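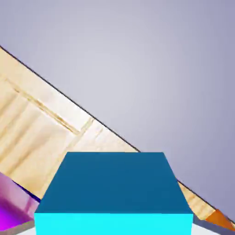 Ingeborg Kettler had been asking for years why a homebuyer should have to wait until the week of closing to find out what an escrow account would do to the monthly payment. She put the question to her lender in Piltthorpe, got three different answers from three different people, and wrote to us to say that she still could not tell which one was right.

Letters like hers are the reason Visico is opening its Escrow Desk to every borrower in Piltthorpe, starting 26 March 2018. It's a free service, it's staffed by real people, and we are thrilled to get it going!

Most new owners know their principal and interest to the penny. The part that catches them off guard is everything else — property taxes, homeowner's insurance, and the cushion the lender is allowed to hold. When the tax bill goes up, the escrow account comes up short, and a letter arrives asking for more money each month. Many of these letters are correct. Plenty are hard to read, and a few have mistakes in them.

Borrowers can bring in their yearly escrow statement, their latest tax bill and their insurance renewal, and one of our 9 counselors will go through the numbers line by line. You don't have to have your loan with Visico. If something looks wrong, the counselor will help you write to your loan servicer, and you'll leave with a copy of the letter. Sessions last 30 minutes, and you can book a second one if the first isn't enough.

We ran a trial in our Eshun Street office over 18 weeks, and the waiting list filled up faster than any of us expected (we had to borrow chairs from the dentist next door). "People came in worried and a little embarrassed, and they really shouldn't be," said Iestyn Watkins, who manages the desk. "These statements are tough. I've had to read some of them twice myself, and I love this stuff."

Visico has also printed 1000 copies of a plain-language booklet, Reading Your Escrow Statement, with a worksheet in the back for working out a shortage and spreading it over a year. Copies are free at the Eshun Street office and at the Valtik branch while they last.

Appointments can be made in person at either location. Walk-ins are welcome when a counselor is free — mornings are usually quieter. Please bring all pages of your statement, including the back.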